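Esfahani Household Textiles Project – progress report to Akus, March

Work package 3: sorting and folding of bedroom clothing

Bedroom, Usar site: folded stack at left on the bedspread, unsorted pile at right.

Sorting continued at the Usar and Kidon sites. Of 400 garments planned for the period, over 46 percent have been folded and logged. Mixed piles remain the slowest item, with dark and light pieces heaped together before sorting.
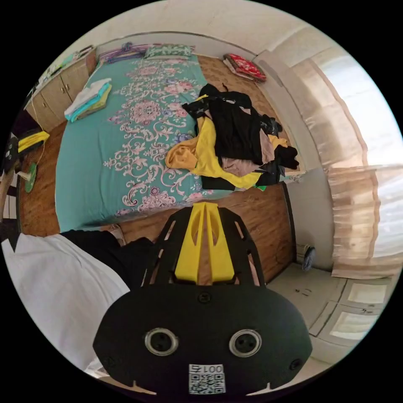
Bed used as the sorting surface, Usar site: folded stack, heaped clothing and hangers at the headboard.

Folded items are stacked by size on one side of the bed and the pile is worked down from the other. Hangers are kept within reach for shirts and dresses. Blankets are handled last – 22 are still to be logged at Kidon.

Open points: storage labels for the cabinets, and a revised count sheet. Both are due with the next report.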